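Right, a few posts on the hemp licence fees in Stonness, as I keep getting asked and I'm sick of typing it out in replies 1/

Quick background: I run a small hemp farm shop, the legal sort, teas and seed oil and balm. I also read council papers for fun (yes, I know). The new fee table came out on August 17, 2026 and it's a right muddle 2/

Old fee for a shop like mine was 200 a year. New one is 529. Growers pay up to 2484 depending on how much land they've got, and the land bands make no sense to me at all 3/

Đức Ninh over in Derton has 10 acres and can't work out which band he's in. He's rung twice and got two different answers!! 4/

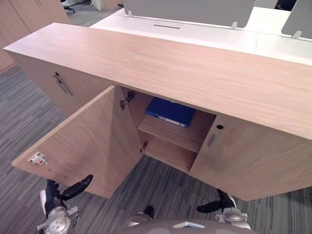 5/ What shops need to do

Old licences run till December, so don't pay twice. Fill in the short form if you only sell. The long one is for people who grow or press. I did the long one by mistake and lost a whole evening to it

6/ Who gains? Varner, mostly. They've got six shops, and one licence covers the lot under the new rules. Phí has one tiny counter and pays exactly the same. I like the Varner lot, they've always been decent to me, but come on

7/ Will prices go up? Mine will a bit, on the teas first. Oil I'm leaving alone for now, it's slow enough as it is

8/ If you've had a letter with a different number on it, please send me the wording (cover your address!). I've got three versions so far and would love to see more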